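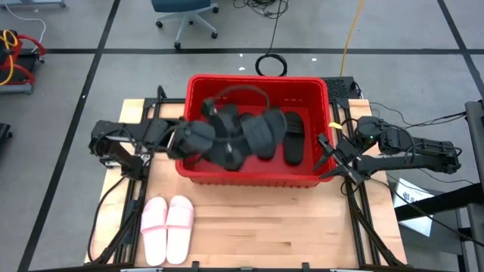 The slipper task on the two-arm table, with the left gripper holding one slipper in the basket.

How to show a slipper-sorting task to visitors

In December we opened our workshop at Skallach for an evening, and the two-arm table was the station where people stayed the longest. Several colleagues from other labs have asked me how we prepared it, so I write it down step by step. You need two arms which already work under remote control, one basket and a few pairs of slippers.

1. Choose the objects

Take slide slippers with one wide strap. The strap gives the fingers a good place to hold, and every visitor knows what the object is. Use two colours, so that people at the back can follow which pair you are speaking of. We have black and pale pink. Laces and thin straps I would leave for another day.

2. Place the basket

Put the basket between the arms, where both grippers can go over the rim without stretching completely. Move each arm slowly to the four corners of the basket before the doors open. If an elbow comes near its limit, move the basket and not the arm base. When you are satisfied, mark the corners with pencil on the table, because small children will push it.

3. Decide the story

Visitors need one sentence before the arm moves. Ours was: "The slippers are mixed up after a party, and the robot must find the pairs." Forough Kordestani tried a longer explanation with joint angles in it, and the group went to look at the cake.

Keep one round under 8 minutes, including questions. For us this was one slow round by hand control and one round where the arm runs the recorded motion.

4. Make the grasp

Bring the gripper down with the fingers open, one finger on each side of the part you want to hold. Close until the strap begins to bend, then stop. Lift a little and wait. If the slipper turns in the fingers, put it down and take it again nearer to the middle.

It helps very much to show the wrist camera on a second screen. From outside people see mostly the arm, but from the wrist they understand what the operator is looking at.

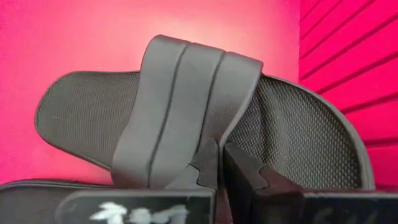

Parviz Tehrani asked whether the operator should speak during the grasp or stay silent and let a second person explain. I have tried both. With a second person it goes better, and the operator makes fewer mistakes. If you are alone, speak before and after the lift, and be quiet during it.

5. Let visitors try

Give the controls to one visitor at a time and keep your own hand near the stop button. Reduce the speed first. We had 18 people who tried, the youngest on her father's knees, and our list for the evening was closed before everybody got a turn. Next time I will give out numbers at the entrance.

6. Before you go home

Put the arms in rest position, switch off the power, and count the slippers. Write in the log which recordings you want to keep. So-yul Shin copies ours to the Karnura drive the next morning, and she needs the name of the operator for each one.

Questions about the arm settings can be sent to me or to Cherry Mae Tan.

Rosaire Melnyk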